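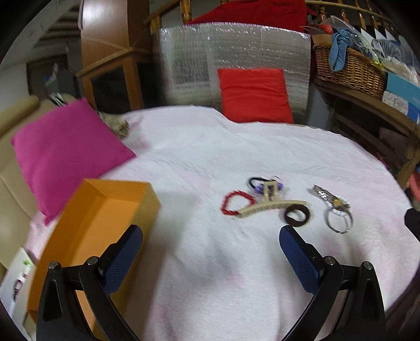
Sorting on the bed: bracelet, claw clip, hair tie, watch and bangle, with an orange box at the side.

Help > Jewelry and Hair Accessories > Sorting and Storing

Small Accessories: Frequently Asked Questions

Where should I sort everything?
A made bed works well. Small things don't roll far on a sheet or blanket, and a pale cover makes dark hair ties easy to find. Smooth it out first and move the pillows to one side.

Do I need a special organizer?
No. A shallow cardboard box is fine for most people. The Grondent tray has 10 compartments and fits a standard dresser drawer, but try a box for a month before you buy anything.

How do I keep beaded bracelets from tangling?
Lay them flat, one to a compartment if you can. Don't store them with claw clips. The teeth catch on the cord, and pulling a bracelet free is how most of them break.

Can a watch go in with the bracelets?
Better not. Metal links scratch soft beads and get scratched by bangles. Wrap the watch in a cloth or give it its own corner.
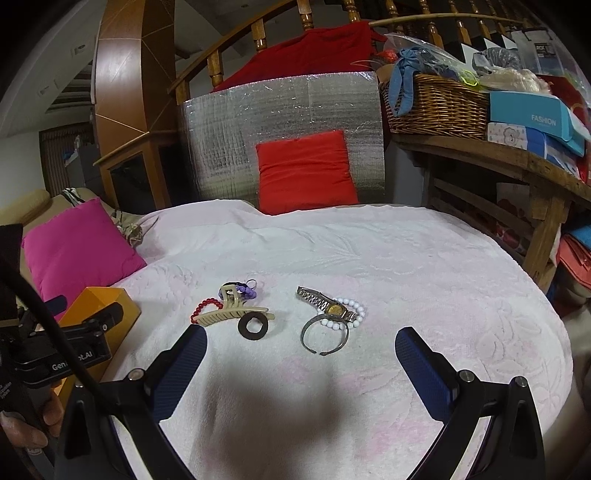
Hair clip and colored beads in one group, watch, white beads and cuff in the other.

What is the easiest way to group things?
Start with two groups. Put the watch and metal pieces on one side and the hair things on the other. Bracelets can go with either, depending on what you wear them with. You can split the groups further later on – most people never do.

How do I clean beads?
Use a damp cloth, no soap, and let them dry flat overnight. Don't soak anything strung on elastic. For metal bangles use a dry polishing cloth. We sell the Burka cloth, item 608, but any soft lint-free cloth will do.

My claw clip has lost its grip. Can it be fixed?
Usually the spring has gone. We don't sell springs separately, and a new clip costs less than a repair.

What about hair ties with decorations on them?
Keep them out of the box with the chains. If a decoration comes loose, a dot of fabric glue holds it well enough. Leave it 40 minutes before you touch it.

How often should I go through it all?
Twice a year is plenty. August is a good time if you have kids going back to school.

Filed under: Bedroom, Small Storage, Care Tips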